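Folding Sweaters So They Keep Their Shape

Every October I get the same itch to go through the woolens, and it always takes me longer than I planned (I stop and try things on, I can't help it). Over the years I've settled on doing all of it on the bed. A table is never quite wide enough, and once a sleeve drops over the side its own weight starts pulling on the shoulder. On a bed the whole sweater can lie down and relax, and you can walk around to the other side whenever you need to.

Clear off the blankets and pillows first and work right on the fitted sheet. A pale sheet is lovely for dark knits, as you can see every edge. Lay the sweater out flat and smooth it from the middle outward with your open palms – no tugging, just patting. Then take one sleeve by the cuff and bring it across the body. Go slowly at the shoulder, where the knit likes to bunch up underneath and leave a little tunnel.
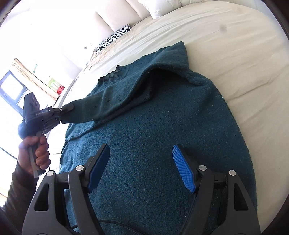 Once both sleeves are across, press lightly along the seams so the thick parts aren't stacked on top of each other. My neighbor Marisol Puma folds hers in thirds after that, bottom hem up toward the neck, and I've come around to her way for anything fuzzy. Chunky cardigans I still fold in half, buttons done up.

Lint shows up terribly on teal, navy and black. I go over those with a damp hand before folding, always in the same direction, and then once more before they go in the drawer. Tape works too, but it can lift the fuzz on a soft yarn, so try it on the inside of the hem first.

Stack no more than you can lift with one hand, heaviest at the bottom. Mine stay in the dresser until May, when the whole business starts over in reverse and the cotton things come out.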